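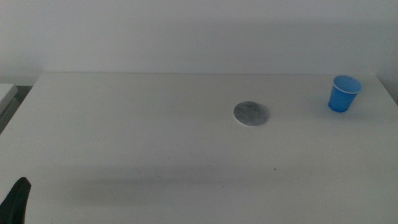 Grey disc on a white table

Cistano Film Festival: the online pass reviewed
November 2021

Cistano is a small festival that has never had much of an audience outside its own valley. It has two screens, one of them in a former bus garage, and the hotels fill up early. This year the whole programme went online as well, through a streaming service called Eto, and anyone with a pass could watch from home. I bought one and used it until it ran out.

The pass gives you 14 days from the moment you first press play, so you can buy it early and start later. It covers 83 titles, including the shorts. A handful of the bigger films are left out and have to be rented separately at £7 each, and the sales page could be clearer about that. I found out when I tried to open the opening night film and was sent to a payment screen.

Finding things

The catalogue is laid out by strand, the same as in the printed programme. That suits people who already know the festival. For the rest of us it is hard work. You can't sort by running time or by country, and the search box only looks at titles, so typing in a director's name brings up nothing. I ended up keeping the PDF brochure open in another tab and copying titles across.

The film pages themselves are good. Each has a proper synopsis that stops before the ending, a list of subtitle languages and a content note. The shorts are grouped into programmes, but you can also play them one at a time – a sensible choice that other festivals should copy.

Picture and sound

I watched mostly on a laptop connected to the television by cable, as there is no Eto app for my set. The picture was sharp and steady on nearly everything. Dark films suffered a bit. Skorniten, a two-hour black and white drama set in a salt works, has long stretches shot at night, and there the greys broke up into visible bands. On the laptop screen alone it looked better.

Sound is stereo only. Dialogue was clear, though the level jumps from one film to the next, and the festival's own trailer, which plays before every single title, is far louder than anything that follows it. You can't skip it. After a week I had learned to mute it.

English subtitles were on every film I tried. They are white with no outline and can't be resized, so they disappear against snow or a pale sky. There is some snow in this programme.

The player

Pausing and going back work as they should. Eto remembers where you left off, but only on the same device. When I moved from the laptop to a tablet halfway through a documentary it started again from the beginning, trailer included. The stream dropped out four times in all, always in the evening, and each time it came back after I reloaded the page.

Recorded question and answer sessions are attached to some of the features. Most are short and filmed on the stage in the garage, with the audience questions hard to hear. The one for Mushi is worth staying for. It runs nearly as long as the film, a quiet story about two sisters who take over a silkworm farm, and the director talks in detail about how the close-ups of the insects were lit.

Is it worth the money?

If you watch five or six features, yes. I got through more than that and felt I had done well out of it, mainly thanks to the shorts, which are the strongest part of the programme and unlikely to turn up anywhere else. Someone who only wants the headline films would be better off waiting for them to reach cinemas or a regular streaming service.

The festival says the online pass will be back for the next edition in June. I'd buy it again, with the brochure open beside it and a longer cable.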